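# Wanted: people who do their own housework, to help us find out whether a machine can

Skiltden is looking for 13 householders and 2 paid chore referees for the next round of the Hikholm trials.
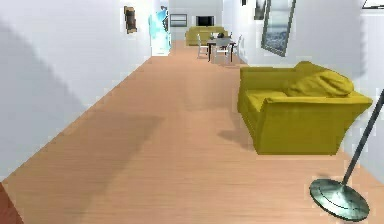

## What we're up to

We want to know whether a machine can do the chores in an ordinary home yet. The short answer is no. The longer answer is "no, but it is getting no in more interesting ways", and we have a grant to write that down properly.

Most of our work happens in simulated homes, where the armchair is mustard yellow, the floor runs clear down the corridor to the dining table, and no one has left a shoe on it. Machines do well in homes like that. Then they meet a kitchen belonging to Ostap Panasiuk, who runs our software side, and spend the afternoon reversing away from a carrier bag.

So we need people who know what housework is like. You needn't know a thing about robots. In the April round our most useful participant was a retired bus driver who watched a machine "tidy" a sitting room by pushing everything behind the sofa, and remarked that her sons had been able to do that at six.

## Householders (13 places)

You will:

- walk through a set of simulated rooms on a screen and tell us what you'd do first, second and not at all
- write out five chores the way you'd explain them to a lodger
- watch recordings of our machines attempting those chores, and mark them
- talk to Elsa Toivonen for an hour about what "clean enough" means in your house. She has heard worse.

It's four half-days at our rooms in Skellow Street. We pay £115 for each half-day you attend, plus bus or train fares. Tea is provided and is made by a person.

We'd like a mix of homes: flats, houses, shared places, homes with children, homes with a dog that sheds. If someone in your household uses a wheelchair or a walking frame, please do apply. "Leave a gap wide enough to get past the chair" is a rule our machines don't have, and they need it from someone who minds.

## Chore referees (2 posts, six months, part-time)

A referee decides whether a chore has been done. This sounds easy until you are asked whether a table has been laid if all the forks are in one glass.

You'll work three days a week with Solomiia Shevchuk, who keeps the scoring book, at £900 a month. You should have:

- at least two years of paid cleaning, care, hotel, shop-floor or school kitchen work
- a steady hand with a form
- the nerve to give an engineer nought out of ten when he is standing next to you looking hopeful

A degree is neither needed nor held against you. One of the posts will also cover the shelf-stacking trials at Donnelly, our partner shop, where you'll be on your feet for most of the day and tins will be dropped.

## What you won't be asked to do

No machine will come to your home. You won't be asked to lift one, mend one or be encouraging to it. We don't film participants, and your notes are kept under a number with your name left off.

## How to apply

Write to Inna Bondarchuk at the Skiltden office, by post or through the form on our notice page, by 1 July 2020. Say which role you want and tell us, in a page or less, about a chore you think a machine will never manage. Fitted sheets have been taken.

Questions about access, pay or fares go to Ostap Kobzar. Please use his surname, or you'll get the other one and a long reply about carrier bags.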